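Recording wrist-camera examples for a pick task

Orkdale help pages > Collecting > Single-arm tasks

You will need the arm calibrated, the wrist camera plugged in, and the recorder open on the desk machine. A full set for one task is 96 episodes. Plan on two sittings, with a different operator for each if you can manage it.

Before you start

Wipe the work surface and the camera lens. Turn off auto exposure in the recorder settings and leave the gain at 15. If the exposure drifts between episodes, the model learns the drift. Close the blinds.

Check the disk. The recorder does not warn you when it is full, and it keeps counting episodes that were never written.

Recording an episode

1. Send the arm to its home pose and wait for the light on the recorder to go green.
2. Place the object by hand. Move it to a new spot for every episode, including spots near the edge of the reach.
3. Press the left pedal and start the approach. Go slowly for the last stretch and avoid stopping in midair.
4. Close the gripper, lift, and hold for 3 seconds.
5. Press the right pedal to save. Hold both pedals to throw the episode away.

Keep the episodes where you had to correct your approach, as long as the lift was good at the end. Throw away any where you bumped the object with the back of the hand. Rochelle Nepia's first set for Vusirell had none of the corrected ones, and the trained policy froze whenever it came in off center.

Checking the wrist view

Open every tenth episode and step through it. Close to the object, the wrist camera loses the wider view, so look for a finger against the object and a clear difference in tone between the object and the surface around it.

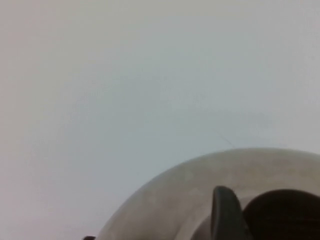 Page last changed: January, by Nhàn Quan

A round object that runs past the bottom and right edges, as in this one, is fine to keep. What matters is that its upper rim can be told from the paler background and that the fingertip is in view. If you can't find the fingertip, check the camera bracket before recording any more.

Naming and upload

Name the folder with the task, your initials and the sitting number, for example cikow_ac_2. Run the check script, fix whatever it flags, then upload. Episodes shorter than 26 frames are rejected. Questions about rejected uploads go to Nabila Salem.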